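About Morkach

Home | Our rooms | What we sell | About us | Visit

Morkach is a small company that takes care of cats while their people are away, and that sells the plain things a cat needs every day. We have 9 boarding rooms, one shop counter and a kitchen which is too small for us. We are found at the end of Skundis Lane, behind the old seed store, and the gate is painted green.

How we started

The company began as a shop only. We sold litter by the sack, first to neighbors and then to people who came from the other side of the river, as the big store there had closed. Customers asked us many times if we could keep the cat for one week, or for two weeks in September when the families travel to the wedding season. At first we said no. Then we said yes to one gray cat named Pepper, who stayed in the back office and slept on the invoices, and after this it was difficult to say no to the others.

We opened the first three rooms in the storage part of the building. The other six came later, when the upper floor became free. Since the opening we have had 846 cats as guests, and many of them came more than once. The oldest guest was 19 and did not like any of us, but she ate well.

What we believe about the litter tray

People who visit us look first at the beds and the windows. We understand this. But when we train a new colleague, we begin with the tray. A cat who is not content with the tray will not be content with the window either. Also, the tray tells us about the health of the guest before the guest shows any other sign, so the colleague who cleans it must look and must write down what was seen.

Our tray work is the same in all rooms. The bin stands next to the tray, open, with the liner already in it, before anybody takes the scoop in hand. We scoop slowly and hold the scoop over the tray for a moment, so that the clean grains can fall through. Then it goes into the bin and the lid is closed. After this we make the surface level again and add fresh litter where it is low. Each guest has a separate scoop, and it stays in the room until the guest goes home.

Tray, scoop and bin

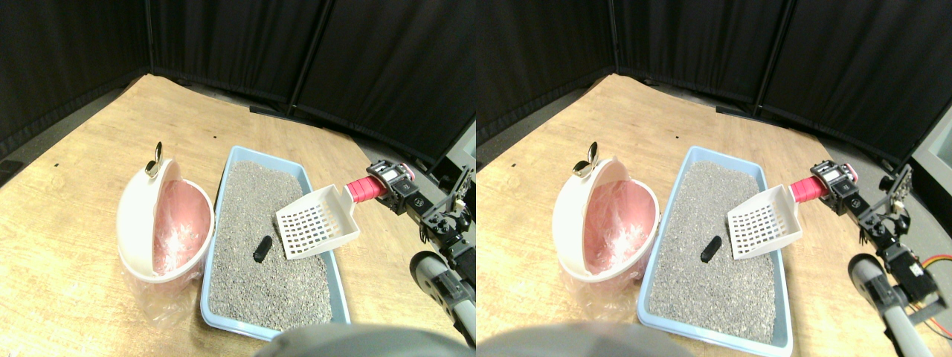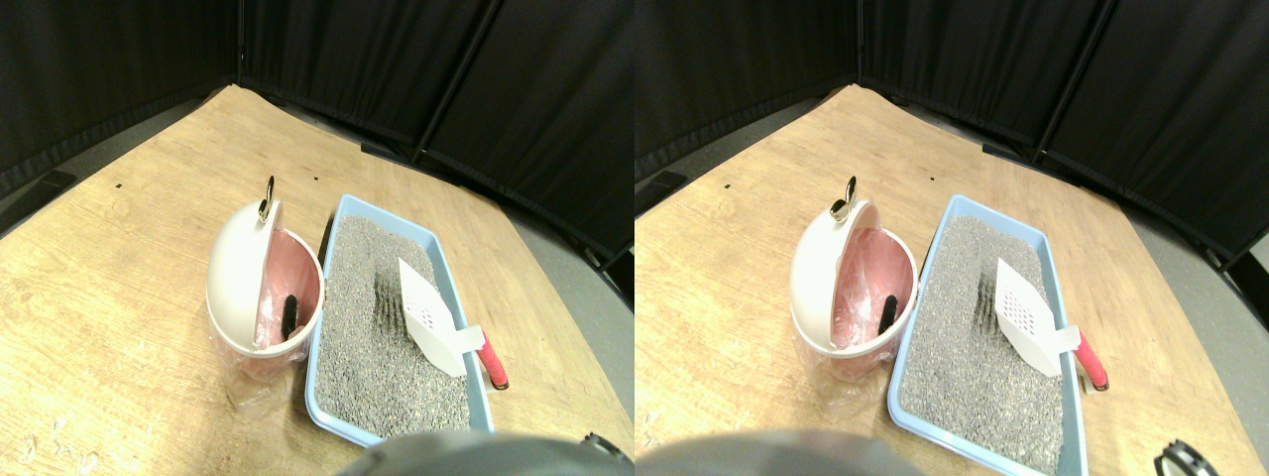

Choosing the bin took us longer than choosing the tray, and we tried several kinds before all rooms had the same one. A good bin for this work must be low, must open wide and must not tip when the lid goes back. We also like a liner which is too large more than one which is too small — the pink and white bin has so much of it that the plastic spreads out at the foot, and it is still better than a liner that slips down inside with everything in it. For the tray our wish was simple: light blue, with raised sides, long enough that a big tomcat can turn around. We use gray litter with small grains in every room. The scoop is white and has many openings in the blade, and we replace it when the edge becomes rough.

All these things can be bought at the shop counter. We do not sell perfumed litter. Some customers are disappointed by this, and we can order it for them, but we do not keep it on the shelf. Many cats refuse it, and then the customer has a full sack and a new problem.

The Trikora rooms

The three rooms on the ground floor are called the Trikora rooms, after the boat that was painted on the wall when we moved in. We kept the painting. These rooms are for older cats and for cats who do not see well. There are no stairs and no high shelves, and the tray has always the same place, on the left side when you enter. Please tell us when you make the booking if your cat needs a Trikora room. They are full early — the September places are usually gone before the summer begins.

The Sundaram fund

Not every person who must go to a hospital can pay for boarding. For this reason we have the Sundaram fund, which pays for the stay of the cat during the time of treatment. The name comes from the street where our first customers lived. The money comes from the tin on the counter, from the calendar sale and from a part of each litter sack. Last year the fund paid for 83 nights. We collected 3,505 dollars, and what was left over is kept for this year. To ask for help from the fund you can write to us or come to the counter, and a letter from the clinic is enough. We do not ask what the illness is.

Open house

Our next open house is on 9th May, from ten in the morning until four. You can see the rooms which are free on that day, and we will show how we prepare a tray for a new guest. Children are welcome with an adult. Please leave your own cat at home, also when the cat is very friendly.

Before the first stay

Bring the vaccination card, the food for the first two days and one cloth from home that was not washed. If your cat is used to another kind of litter, bring a small bag of it also. We mix it with ours in the beginning and change slowly. Arrival is before noon, and departure is possible until six in the evening.

Questions are answered at the counter or by telephone in the afternoon. In the morning we are with the trays.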